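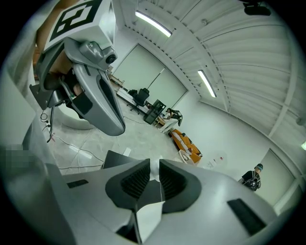

Nisha Kandpal
Moderator, Lodging and Campgrounds

Staying at Drilthorpe or Gostville for the Undelen trails?

I'm moving this over from the general board so people can find it. Three members have asked in the past month where to stay for hiking the Undelen side of the park in November, so please put your answers in one place. My own two cents: we have stayed in Gostville four times and in Drilthorpe once. Gostville has the grocery store, the gas station and the laundromat. Drilthorpe is closer to the trailheads but has very little open after the summer. If you post, say which month you went and whether you had kids or a dog with you.

pinecone_ruth
Joined the board this spring

Thanks for setting this up. I was one of the people asking. It's two adults and a ten-year-old, no dog, four nights. We want to do the lake loop and the overlook, and one lazy day. I've been looking at the Benedetti cabins outside Gostville and at the lodge in Drilthorpe. The lodge costs more but breakfast is included. Is the drive from Gostville bad in the morning?

OldMapGuy

The drive is fine. It's 15 miles to the lake lot and the road is paved the whole way. In November you may get ice on the last stretch past the bridge, where the sun doesn't reach until late morning. We leave at 9:30 and have never had trouble parking that time of year. In July you'd want to be there by 7.

I would take the cabins. You get a kitchen, and with a ten-year-old that saves you a lot of money over four nights.

tamarack22

I'm going to disagree with OldMapGuy. We did the cabins last November and we did the lodge the year before. The cabins are clean and the beds are good, but the heat is one wall unit in the main room and the back bedroom never warmed up. My husband slept in a hat. The lodge has a radiator in every room and you can walk to the overlook trail from the parking lot. You lose close to an hour a day in the car if you stay in Gostville, and the days are short by then.

OldMapGuy

Which cabin did you have? The ones by the creek are older. The ones up the hill were redone and have a heater in each room. We always ask for the hill.

tamarack22

By the creek. We weren't told there was a difference and there was nothing on the booking page. If they know the creek ones are cold they should close them or charge less.

Chrysoula Tzavaras
Member, trip reports

I can help with the cabin question. I called Benedetti two weeks ago for our own booking. The hill cabins are open all year. The creek cabins close on the last weekend of October starting this year, so anyone going in November will be put up the hill anyway. Firewood is extra and you pay for it at the desk. Cash or card both worked for us in the spring.

The lodge is also good, and I don't want to talk anybody out of it. Two things to know. The dining room serves breakfast only after the summer, so for dinner you either drive to Gostville or bring food. And the rooms have no fridge, only an ice machine in the hallway.

pinecone_ruth

No fridge is a problem for us, we pack our lunches. Are there places to eat dinner in Gostville that stay open?

Chrysoula Tzavaras

Yes. The pizza place on the main street stays open all year and so does the diner, though the diner closes at 8. The Mexican place shuts for the whole month of November. Bring something for the first night in case you get in late. The grocery store closes at 9.

hal_in_the_valley

Has anybody tried the campground in November? The sign last year said 10 sites stay open with no water. I have a small trailer and I'd like to skip the cabin cost altogether.

OldMapGuy

Those sites are first come, first served. We drove through the loop around noon and saw maybe three rigs in there. No water, no dump station, vault toilets only. The generator hours are posted at the entrance and they do enforce them. It gets down into the 20s at night, so keep that in mind for your lines.

hal_in_the_valley

That works for me. I winterize before I go and carry jugs.

tamarack22

Going back to the driving. I still say it matters more than people here let on. The overlook trail climbs 1,038 feet and with a kid that is most of a day with stops. Sunset is before 5. If you start at 10:30 because you drove over from Gostville and waited on ice, you are coming down in the dark or turning around early. We turned around early.

Nisha Kandpal
Moderator, Lodging and Campgrounds

Fair point on the overlook. We took five hours with our two when they were nine and twelve, and that was with a long lunch at the top. I would still start it by 9 and do the lake on the other day. The lake loop is flat and you can cut it in half at the footbridge if someone gets tired.

OldMapGuy

The footbridge was closed when we were there in the spring. Check before you count on it.

Nisha Kandpal
Moderator, Lodging and Campgrounds

It was open again in September. I walked over it. The boards on the far end are new.

pinecone_ruth

OK, I think we are going with a hill cabin. I'd rather have the kitchen and we can get up early the one day for the overlook. Tamarack, I did hear you on the drive, and if it was just the two of us I'd pick the lodge. Is there a minimum stay at the cabins?

Chrysoula Tzavaras

2 nights in the off season, so you're fine with four. Ask for one of the cabins at the far end of the row if you want quiet. The near ones get headlights from the road.

tamarack22

Bring an extra blanket anyway.

hal_in_the_valley

Does the gas station in Gostville sell propane, or do I need to fill up before I get there?

OldMapGuy

They only do tank exchange. No refills. Fill up before you leave the highway.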